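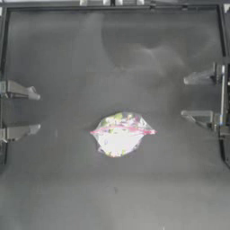 Subject: Re: [chores] so can they do it yet or not

Typing this between two other things so sorry for the mess. Also resending bc the first one bounced, list server doesn't like my phone.

Floarea Rusu wrote, Wednesday:

> My brother in law runs the packing side at Marinescu and he's been told
> by a salesman that the picking and bagging jobs are "basically solved."
> Then I go home and there isn't a machine on earth that will clear my
> kitchen counter. Which is it? I don't want another video of a robot
> folding one towel. I want to know what happens when you put something
> annoying in front of it, like a zip bag. Half my kitchen is in zip bags.
>
> Also is anybody still using the Saron arm or did everyone give up.

Floarea, short answer: bagging boxes of the same size all day, yes, fine, buy one. Zip bags, no. Not in the way you mean.

Long answer. Zip bags are awful and I've spent most of January on them. A box has sides. You see a side, you grab it, done. A bag has a different shape every time you put it down, and the plastic is clear, so half of what the camera picks up is shine off the creases. The part you need is the zipper strip. On the ones with a colored zipper you have a chance, pink or red is great, software finds it right off. On the all-clear ones I've watched it go for a wrinkle with total confidence.

Then say it found the strip. Now you have to get hold of both sides of the plastic, above the zipper, separately, and pull. Try it at home with one hand and a pair of salad tongs. Thats basically the job. People roll the two lips between thumb and finger until they slide apart, we don't even notice doing it. Stiff fingers don't roll anything. They pinch both layers together and you get a very firmly held closed bag.

And getting something small out of it or putting it in is another whole problem. Candy, screws, those little sauce packets. Wrapped candy is OK by itself on a flat surface, it has crimped ends and it doesn't roll off much. Inside a bag with other stuff, forget it, you're grabbing through the plastic as often as not.

The best run I've had was 258 tries out of 300 for "pick up the bag and move it over there." Sounds good! But that's only moving it, on a plain gray surface, good light, nothing touching it. For opening the thing I'm not going to post a number bc it's embarrassing and also I keep changing what counts as open. Marichka says open means you can get a spoon in. I said any gap. We're going with hers.

What that means for your brother in law:

- same product, same bag, bag comes off a roll already open: sure, that's been around forever and it hardly needs a clever robot
- mixed stuff into loose zip bags, then close them: keep your people
- anyone who says "solved," ask to bring your own bags to the demo. Bring 10, crumple them first. See if the date suddenly gets moved

Cornel did that with the Clundix people last year and got a very nice lunch and no demo.

For the house I think its further off than the shop floor and not for the reason people give. The arm is strong enough, the camera's good enough. 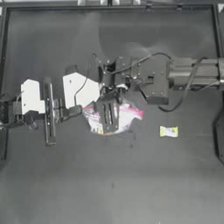

It's that there's always one more thing in the way. The hand itself blocks the view right when you need it, cables and brackets hanging over the exact spot you care about, so for the last bit it's working off what it remembers. A person would feel their way. Ours has no feel to speak of. On a line you can fix that by building the station so the part always lands in the same place. You can't do that to a kitchen counter, or I mean you can but then you're the one doing the chore.

Re the Saron, Rodica Pană still had hers up last I heard, she swapped the fingers for softer ones and liked it better for cloth, worse for plastic. Ask her, she's on here. I'd stay away from the Sunard fingertips, went thru 2 sets, the pads peel.

If anybody has gotten a press-to-close zipper (NOT the slider kind, slider is cheating) to shut all the way across, please post how. Mine gets the middle and leaves the corners.

ok have to run, will answer the towel thread later

Zamfira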